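Kallis Publishes Open Guide to Safe Gripper Work at the Bench

HOLLITHOLM, February – Good habits around robot hands just got easier to share! 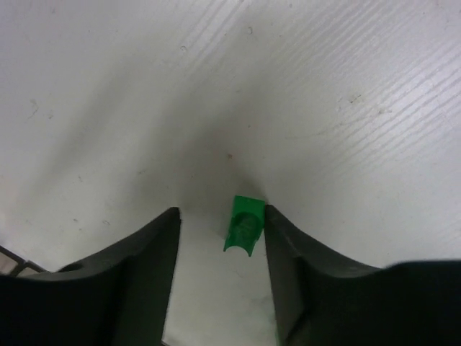

Gripper fingers on either side of a small green plastic piece. Photo: Kallis

Kallis has released the Staniforth Guide, a free set of 78 good-practice rules for robots that handle small parts near people. It covers finger gaps, grip force, approach speed and how to log a near miss, all in plain language a new hire can follow on day one.

The rules grew out of 1695 hours of bench trials at the Simedero workshop, where operators marked up every draft by hand (and crossed out plenty).

"I love that the people who run these cells wrote most of it," said Jingyi Xia, lead editor. "The section on pinch points went through nine versions – and it's so much better for it."

Shazia Rind, who heads training at Kallis, will run open sessions on the guide through spring. Printed copies are limited to 2000. The guide can also be downloaded from the Kallis website under document number 2807.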